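Notice to Residents Regarding the Bell

A story

The Residents' Office of Prundari House wishes to inform all occupants that the bell on the fourth landing will no longer be rung at six in the evening. The Office regrets any inconvenience arising from this change and from the manner in which it came about.

For the benefit of recent arrivals, a short account of the matter is set out below. It has been prepared by the undersigned from the minute books, from letters held in the lower cabinet, and in one instance from memory.

The bell was presented to the House by the Broner Shipping Company in the year the building opened. It had come from a vessel which the company no longer required. Under the terms of the gift it was to be rung once each evening by a person living on the premises, and the company undertook to pay that person 400 a year. The company closed before the second payment fell due. The ringing continued.

The first ringer named in the books is Mr Kamol Yensuk, of Flat 9. He held the post for thirty-one years and submitted a written report each September. The reports are brief. Most state that the bell was rung. One adds that it was rung during a flood, and that the sound was different over water.

On Mr Yensuk's death the post passed to Miss Waraporn Thongdee, who had lived in the flat opposite his and had never, so far as the books show, been asked whether she wanted it. She rang the bell on the evening of his funeral in her outdoor coat. The Office confirmed her appointment by letter the following month. Her reply, which is on file, reads in full: "Noted."
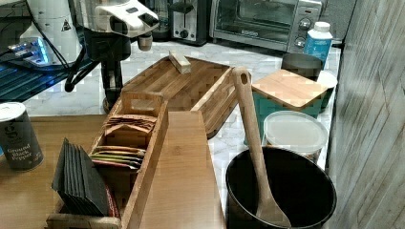
Tea tray on the wooden table, with the pot and spatula.

In her sixth year Miss Thongdee received a complaint. It came from Mr Fitzgerald Mercado, who had taken Flat 11 and who worked nights at the Haltico cold store. Six o'clock was the hour at which he most needed to be asleep. He wrote to the Office four times, each letter more courteous than the last, and the Office replied that the terms of the gift did not allow for variation.

Mr Mercado then wrote to Miss Thongdee directly. That letter is not on file. It is known only that she called on him the next afternoon and remained until ten minutes to six, when she excused herself, went up to the fourth landing, and rang the bell with a folded towel held against its side. Residents on the lower floors reported that they had heard nothing. Mr Mercado reported that he had heard it very clearly, having stayed awake to listen.

From that date the towel was used whenever his shifts required it. The Office was not consulted. It became aware of the arrangement when Mrs Anong Prasertsri, of Flat 2, asked whether the bell was ill.

An inquiry was opened. Mr Chalerm Phetsri, then Secretary, examined the bell, the rope and the towel, and obtained an estimate of 620 for a device that would ring the bell at a fixed strength without the need of a person. He recommended its purchase. At the meeting called to consider his recommendation, Miss Thongdee was invited to speak and said that she would prefer to go on as she was. Mr Mercado, who had come directly from work and had not slept, said the same. The recommendation was withdrawn and Mr Phetsri asked that his disappointment be recorded. It was recorded.

Matters continued in this way for nineteen years. Mr Mercado left the cold store and no longer slept in the daytime, but the towel remained on its hook. On certain evenings it was he who rang, Miss Thongdee's knees having become unreliable on the upper stairs. Strictly, this was a breach of procedure, as only an appointed ringer may touch the rope. The Office chose not to open a second inquiry.

In the spring of this year Miss Thongdee moved to her niece's house in Sriwong. She left the key of the landing cupboard in an envelope addressed to the Office. Mr Mercado was offered the post by letter. He declined it, also by letter, and gave no grounds.

The Office advertised the vacancy in the entrance hall for two months and received one application, from a child of seven in Flat 14, who was found to be below the age stated in the rules. A collector has since offered 2,000 for the bell. The offer has been refused, as the gift may not be sold.

The bell will therefore remain in its place, unrung, until a suitable person comes forward. Residents are asked not to touch the rope.

The Office is aware that the bell has been heard on several evenings since this decision was taken, very faintly, at six. It has made inquiries on the fourth landing and found the cupboard locked and the towel missing from its hook. No further action is proposed.

Signed on behalf of the Residents' Office,

The Acting Secretary
Prundari House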